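3.2 Participants and procedure

Recruitment ran through two senior centers, Bukhari and Jivolham. Of the 76 adults who enrolled, 66 completed both questionnaires and were kept in the analysis. All were over 60, retired, and living in their own homes. Shiela Tagle handled the Jivolham interviews; Giuliana Correa handled Bukhari and the data entry.

Each participant wore a Kendix step counter for the study period and kept a paper log of daily tasks — cooking, laundry, yard work, errands. The log used fixed categories so that entries from the two sites could be compared. Purpose in life was measured with a short self-rating scale given at the start and again at the end.

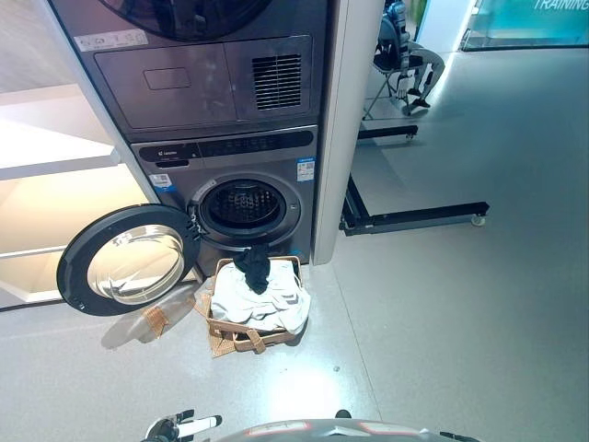

Figure 4. Stacked washer-dryer, lower door open.

3.3 Results

Participants who set a personal goal in the first interview logged a mean of 1,426 more steps per day than those who did not. The group without a goal averaged 3,000 steps. Household tasks made up most of the logged activity at both sites, and planned exercise made up very little.

Change in the purpose score was small. It was higher in the goal group, but the groups were not assigned at random, and people who already felt well may have been more willing to name a goal. We did not correct for this.

3.4 Problems with the data

Step counts were exported through Tidia, which dropped days with no recorded movement. These days were re-entered by hand as missing, not as zero. Several logs from Bukhari left the errands column blank — we treated the column as incomplete and excluded it from the site comparison.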